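Bolger Lutheran Fellowship Adopts Common Teaching Guide on Infant Baptism and Sponsors

BOLGER, Oct 4, 2020 - The Bolger Lutheran Fellowship has adopted a common teaching guide on baptism for use in its member congregations. The guide replaces the separate handouts issued by individual parishes. It takes effect with the next round of baptismal classes.

The text runs to 55 pages in four sections: the scriptural basis for baptism, the baptism of infants, the duties of sponsors, and the reception of members baptized in other churches. Each section cites the relevant Bible passages and the Small Catechism, followed by notes for pastors.

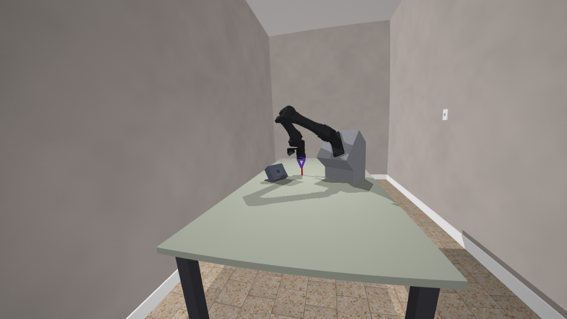

Work on the guide began after a review found that parishes were giving families different answers on whether a sponsor must be a confirmed Lutheran. Under the new text, at least one sponsor must be a confirmed member of a Lutheran congregation. Other baptized Christians may serve alongside that person. Someone who is not baptized may be listed as a witness.

"The doctrine was never in dispute," said Rev. Arnout Kuipers, who edited the guide. "The practice had drifted from parish to parish, and parents who moved across town noticed it."
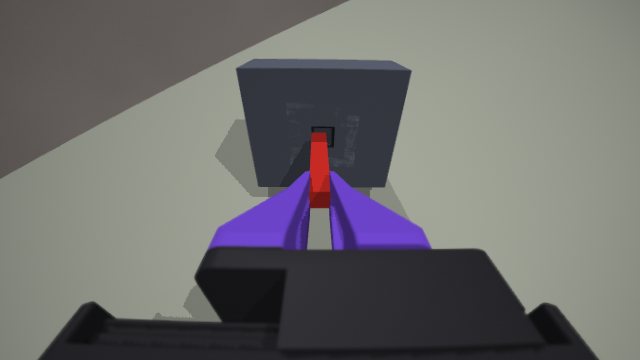

The guide also restates that a baptism performed with water in the name of the Father, Son and Holy Spirit is not repeated when a person joins from another denomination. Where no record can be found, the pastor is asked to take a written statement from a family member before deciding how to proceed.

Ten congregations reviewed a draft in September. Their comments led to two changes: a shorter section on emergency baptism and a revised form for the parish register.

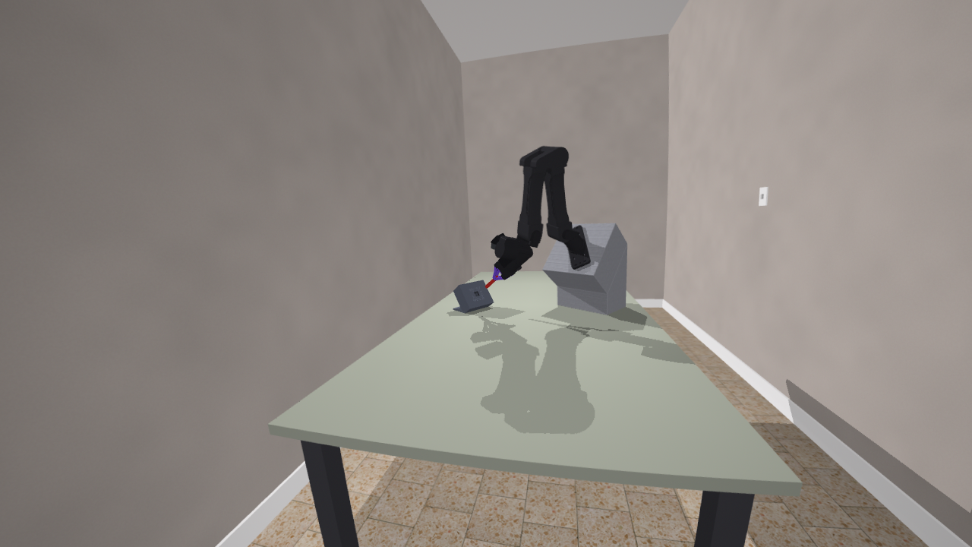
Department of Teaching and Worship, Bolger Lutheran Fellowship

Printed copies will be sent to each parish office. Congregations that need a large-print edition should request it in writing from Ayana Hadgu, department secretary. Questions on the content of the guide may be addressed to Rev. Kuipers.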